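新闻稿

Diltalard古董行将办“拼合家具”专场展售，152件藏品逐件写明哪里是后来换的

2026年5月30日发布

古董家具行业有一个词，说起来喜庆，听见的人多半脸色不好：“婚配件”。上半截是一件柜子的上半截，下半截是另一件柜子的下半截，某年某月，某位木匠把它们撮合到一起，从此白头偕老，在图录里以“十八世纪双层立柜，品相良好”的名义出入各大客厅。

Diltalard古董行今天宣布，将于11月举办名为Wundance的专场展售，只展这一类家具，以及它们的各路亲戚：换过腿的桌子、加过宽的床、重新配过镜片的镜子、由衣柜改成书柜又改回衣柜的衣柜。展品共152件，每件都有来路，只是有些来路不止一条。

本行成立于2000年。成立以来，我们和同行一样，在图录里写过不少“局部有修复”。这五个字可以指一颗换过的螺丝，也可以指除了一颗螺丝以外全换过。Wundance的图录不再使用这个说法，也不再使用“老工”“原味”“有岁月感”。“有岁月感”一词在编辑阶段被删去的次数最多，负责校对的同事为此申请过一天调休，已获批准。

每件展品附一张结构图，原有部件留白，后换部件涂灰，拿不准的部件画斜线。编目开始时，大家以为斜线会很少。现在印厂来电询问，斜线是不是底纹。 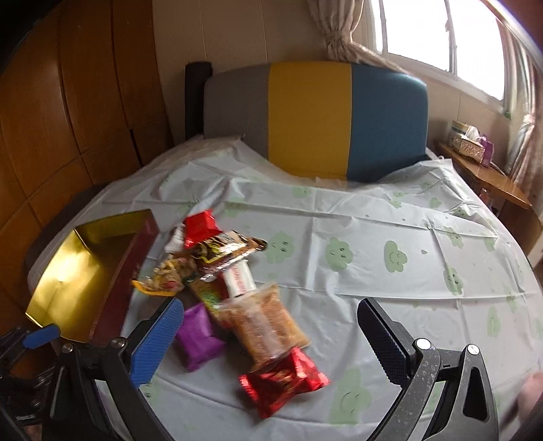 三色软包床头，顶边微拱，外角做圆。

床是本次展售的重点，也是最难写说明的一类。古董床极少能以原来的尺寸活到今天。早年的床对现在的成年人来说偏短，对现在的床垫来说偏窄，两头都不讨好，于是侧板被接长，横档被加宽，床柱被锯掉一截再装回去半截。图录第一章收录的几张法国胡桃木床，都动过这类手术。其中一张先后被加长两次，第二次的师傅显然不太看得起第一次的师傅，把前人的榫头全部刨平，又用颜色浅得多的木料补了一圈。我们把两次的痕迹都留着，没有染色，买家可以每天早上起床时自行评判谁的手艺好。

这张床的起拍咨询已经有了几个，问得最多的是能不能放下现在通用规格的床垫。答案是能，前提是不介意床垫比侧板高出一截。问得第二多的是会不会响。会响。

策展人Soo-ah So负责全部编目工作。她此前在拍卖行Gautier的家具部任职，对“婚配件”有相当持久的感情。“大家买古董家具时，心里想的是一件东西从头到尾属于同一个年代，”她说，“可是家具是拿来用的。腿断了就换腿，发霉了就换背板。一件三百年没换过任何东西的五斗柜，要么特别幸运，要么抽屉从来拉不开。我两种都见过，后一种多一些。”

谈到定价，她说得更直接：“拼合件过去卖不出价钱，是因为大家买回家以后才知道。先知道了，价钱就好谈。”

本次展售的价格确实好谈。最低标价为2000元，是一只小号梳妆镜架，桃花心木，抽屉完整，镜片是后配的，镜架两根立柱粗细略有差别。我们量过，确实有差别，不用带尺来。标价较高的几件集中在第三展厅，包括一件英式双层写字柜，上柜下柜相差大概两代人，但檐线对得出奇地准，连Gautier的前同事来看时也绕到背面看了很久，出来时没有说话。

展售分为4个展厅。第一展厅是床与床头，第二展厅是桌椅，第三展厅是柜类，第四展厅留给镜子、烛台、金属配件，以及那些我们开会时一致认为“应该归到别处”的东西。第四展厅目前最满。

需要提前说明的是，第二展厅有一组餐椅，八把，成套出售。它们来自三套不同的餐椅。坐在桌边看不出来，趴到桌子底下就能看出来。我们在标签上写得很清楚，并且把标签挂在了桌子以上的位置。

鎏金与黄铜部分由修复师Faustine Roussel主持。她为第四展厅写的说明文字，初稿长达正常篇幅的数倍，主要内容是劝读者不要擦铜活。定稿保留了这一劝告，删去了她对某几种家用擦铜膏的个人看法。

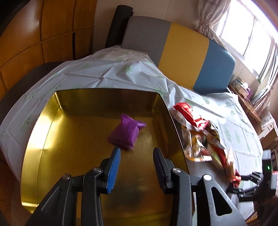 铜活和鎏金件的颜色，历来是买卖双方吵架的好题目。买家说图录上的把手是亮金色，送到家里怎么发褐；卖家说把手没动过，请换个灯泡再看。Roussel的办法是把拍摄条件写进每一条说明，光从哪边来，照在哪个面上，都写。她在说明里劝读者先拿手边的东西练眼力，用不着贵重物件，一只金色的金属深托盘就够：受光的左壁亮得发黄，连壁上那道长长的折痕都看得清，远处那面壁却沉成了橄榄褐。同一只托盘尚且如此，一对隔着整张写字台的抽屉拉手，颜色有深有浅，先别急着断定其中一只是后配的。当然，也有确实是后配的。第四展厅的一对壁灯，左边那盏在阳光下、灯光下、烛光下都比右边绿，我们已在图录中直接写明。

关于“清洗”，图录另辟一节，语气较为严肃。旧铜件表面的暗色层，一旦用力擦掉，不会在买家有生之年长回来。本行不提供“擦亮一点”的服务，也不提供“只擦一个角试试”的服务。曾有客户自己试了一个角，之后为了匀称又试了其余三个角，再之后来信询问我们是否收购。

运输由Padance承运公司负责。拼合家具的好处在搬运时体现得最充分：它们本来就是分开的，拆起来比原装件顺手得多，双层柜的上下两截各走各的楼梯，谁也不耽误谁。Padance会在送达时把部件按编号重新装好，编号用铅笔写在背板内侧，请不要擦掉。以前的木匠也写编号，有几件家具的背面因此有三套互不承认的编号，我们的一套外面画了圈。

买家签收之后，如果发现图录没有写明的后换部件，可凭照片联系本行，经核实后由本行承担退货运费，并在网上图录中更正该条说明，注明发现人。编目组对此心情复杂。Soo-ah So表示欢迎指正，同时希望各位在拆背板之前先打个电话。

也有同行在听说这次展售之后表示了关心。一位来电者问，是不是仓库要清空；另一位问，152件里有没有从他那里买的。第一个问题，仓库不清空，仓库里还有很多。第二个问题，有，图录按惯例不列上家名称，请放心来看。

展售期间，修复工坊每天下午开放一段时间，观众可以看Roussel和同事处理接榫、补木皮、清理旧胶。工坊现用动物胶，气味如实，介意者可以先看第三展厅。第一天会拆开一件五斗柜的顶板，这件柜子的年代我们内部有两种意见，相差五十年左右，拆开以后或许会变成一种，或许会变成三种。结果当天写进标签，标签用铅笔。

图录印刷版限印，印量视印厂对斜线的忍耐程度而定；网上版在展售开幕前公布，全部结构图可以放大查看。网上版附有一份词汇对照，左栏为本行业常用说法，右栏为意思。例如左栏“曾经专业修复”，右栏“修过，修的人收了钱”；左栏“尺寸适中”，右栏“请看尺寸”；左栏“适合有眼光的藏家”，右栏空白，编辑组至今没有谈拢。

预展只接受预约。预约时请注明希望看哪个展厅，以及是否打算带自己的木匠来。带木匠的客人会安排在上午，光线好，双方都有时间慢慢说。抽屉可以拉，柜门可以开，床不可以躺，第二展厅的餐椅可以坐，坐之前请看标签上的承重说明。第五把椅子没有承重说明，请换一把。

关于Diltalard古董行

Diltalard古董行经营欧洲旧家具、镜子与铜活，兼营修复与编目，承接私人藏品的拆检与结构图绘制。拆检报告只写看到的部件情况，不出具年代保证。此前有客户希望报告措辞“客气一些”，我们在封面上加了“敬呈”二字，内页未作改动。

媒体联络

采访编目与展售事宜，请联系Soo-ah So；采访修复与铜活事宜，请联系Faustine Roussel，上午她在工坊，通常听不见电话，建议下午再打。展品结构图可向本行索取，转载时请保留灰色与斜线部分。

（完）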